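Pravano desk and Follenus chair, a quick review

Posted 21 April 2021 by Ha-rang Do

Right, quick one as I've got a call in 20 minutes. A few of you asked what I ended up buying after the saga of the wobbly dining table, so these are my notes on the Pravano white desk and the Follenus chair. Bought together, used every working day since the start of March. Paid for both myself. No discount code, sorry.

Short version: desk very good, chair good with one moan. Longer version below, typed fast.

Why these two. Small back room, one wall free, and I wanted a chair that goes right under when I'm done for the day. That was the whole list really. Yutong Qin at work has the Lumasgate desk and swears by it but it's got a straight front and I'd set my heart on a curved one. Measured up twice, ordered late at night, regretted it by breakfast, then it came and I stopped regretting it.
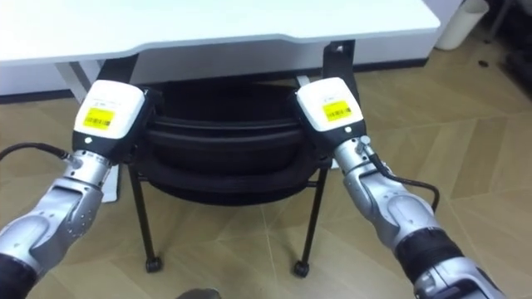
The chair

All black, on small casters, thin metal legs. Looks lighter than the usual big office lump and it is, I can shift it with one hand while holding a mug. Padded back with a bit of a curve to it, hits me just below the shoulder blades. I'm fairly short. Bülent Dursun had a go when he came round and said it was too low in the back for him, and he's well over six foot, so try before you buy if you're tall.

Seat padding is firm. Very firm the first week, I nearly sent it back. It's eased off since, or I have. Good for a morning, by mid afternoon I want to get up and walk about, which I probably should be doing anyway.

Came in one box, tools included, instructions were pictures only. Took me 50 minutes with a tea break. One of the bolts for the back was a pain to line up, do them all up loosly first and then go round again tightening. I didn't, and had to undo the lot.

Casters. I was worried about the floor, it's pale herringbone parquet and the landlord is keen on it. No marks so far. I sweep under there more than I used to though, bit of grit in a wheel and that would be that. If you've got carpet I can't help you, not tried it.

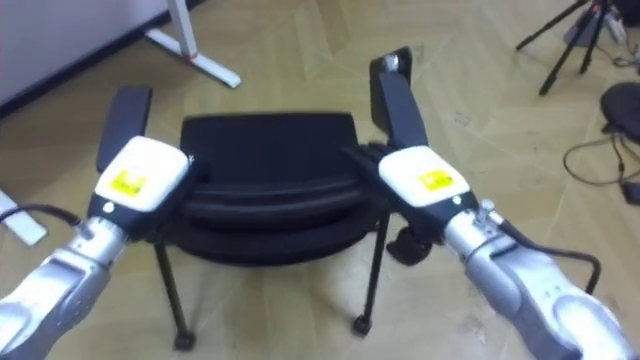
Hoovering day it goes out in the hall and comes back in again, no drama, no pulled muscles.

My moan: the black shows everything. Dust, crumbs, cat hair, and I don't even own a cat (next door's, comes in through the kitchen). A damp cloth sorts it but you'll be doing it a lot. Wish they did it in grey.

The desk

Plain white top, rounded corners, front edge scooped in where you sit. I thought the scoop was a gimmick. It isn't, my elbows finally have somewhere to go and I've stopped hunching over the keyboard. White metal frame underneath with long feet. Doesn't rock. I lean on it, I type like I'm cross with it, still doesn't rock.

Two people to put together, please. The top is heavy and awkward and I'd not fancy flipping it on my own. Jae-hoon Sun helped me with mine and we had it up in 90 minutes, including an argument about which way round the feet went. We were both wrong.

Surface has a slight shine. Nice to look at, easy to wipe, but smears show when the light's from the side. Coffee comes off. Biro comes off if you're quick. I haven't tested red wine and don't plan to.

Chair fits under it properly, which was the thing I cared about most. End of the day, push it in, shut the door, done.

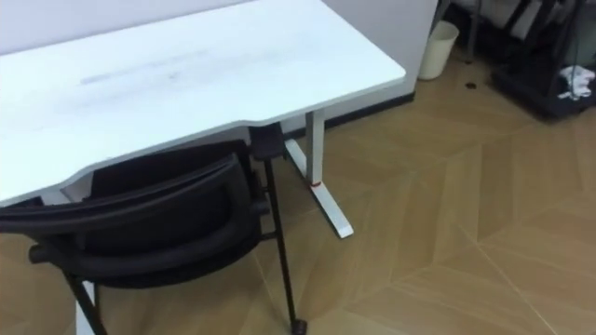

Desk and chair, end of the day position.

Price and delivery

Desk came on the day they said. Chair was late, and the first email I sent went unanswered. Rang instead, got a very nice man, sorted. I saved 100 pounds on the pair by waiting for the sale, so do wait if you can, they seem to have one every few months.

Would I buy the desk again, yes, tomorrow. The chair, yes at the sale price, probaby not at full. Chia-hao Lam has asked me to compare it with the Chrysikopoulos one he's just ordered, so I'll go and sit in his when it turns up and add a note here.

Comments are open, will answer tonight.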